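Juletti Toy Kitchen Set, reviewed after a month of robot demonstrations
Posted May 8, 2019

I bought the Juletti set for a purpose its makers surely never had in mind. We're gathering demonstrations for a learning system, one person steering the arm through a small kitchen chore while everything gets saved, and for that you want props that are light, bright and cheap enough to drop. Real kitchenware is none of those things, as our last project taught us — and my own good mugs paid for it!

The set cost 29 dollars, and we've now saved 300 demonstrations with it, toward a goal of 1,000 by October. So I feel I know these little pieces pretty well.

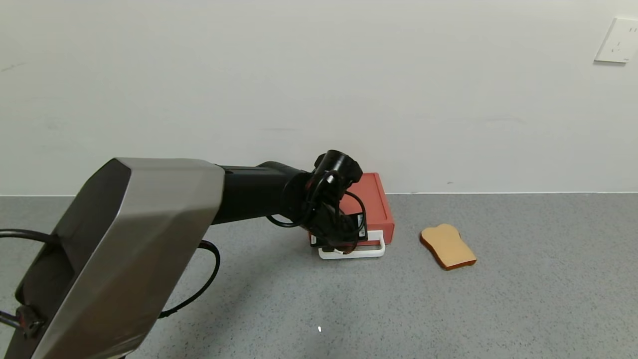
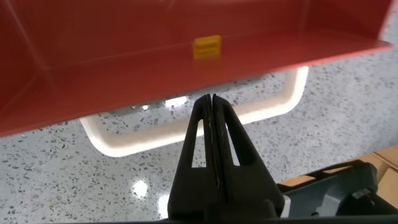 Top: toaster, bread and rack on the speckled counter. Bottom: closed fingers near the front lip of the red plastic.

What I love most is the color. Red against a gray counter is easy to pick out, and people new to steering settle down much faster when they can see what they're aiming for. The bread is a pleasure too, with its darker crust (everybody wants to do the toast task first, and I can't blame them).

Now for my grumbles. The white pieces are harder to judge under our overhead lights, and I've had to throw out more rack attempts than I'd like. The toaster is also so light that a clumsy nudge sends it sliding. I tried the Maddocks set before this one, and it was heavier, but the finish was shiny and the slots were too tight for our gripper.

I'd give it 4 stars out of five, and I've already ordered a second set for the other counter.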